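Bramwell Course in Practical Automation
Module 5: Collecting Demonstrations in the Home
Handout for student teams

Purpose of the module

In this module each team records a set of household tasks with the hand-held grippers and prepares the recordings for the Ruvness learning software. The work forms part of the Akard project and carries 7 of the marks for practical work. Teams should have completed the bench exercises in Module 4 before any recording is made outside the laboratory.

Choice of setting

Recordings are to be made in ordinary furnished rooms. Beds, sofas and low tables are all acceptable, and teams are encouraged to use soft surfaces, on which a box may shift or tilt when it is touched. Daylight from a window is permitted. Where the light is strong, a cloth or curtain may be drawn across part of the glass. The position of the box should be changed between sessions. 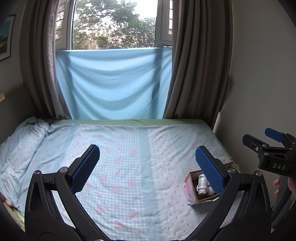
Figure 1. Bedroom setting, with the box placed on a patterned blanket and both grippers in use.

The box task

The task consists of taking small items out of an open box and putting them back. The operator holds one gripper in each hand. Every attempt begins with the jaws open and clear of the box, and ends in the same position. An attempt in which an item is dropped must be kept and marked as such in the log. Fingers must not be used to correct the position of an item once recording has begun.

Contents should vary in shape and in the way they lie. A tall bottle on its side calls for a different approach from a flat lid, and a roll of tape resting against a wall of the box is best approached from above.
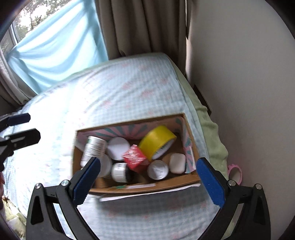
Items that lie close to a corner are the most difficult, as one finger has very little space in which to descend. Teams should attempt these last, when the centre of the box has been cleared, and should record at least 2 approaches for each.

Submission

The class archive, held on the Fakine server, now contains over 3,000 attempts. New recordings are to be added in a separate folder bearing the team name, together with the completed log. Work submitted without a log will be returned unmarked. The final review of all recordings takes place in May.

Last updated: Thursday, December 8, 2022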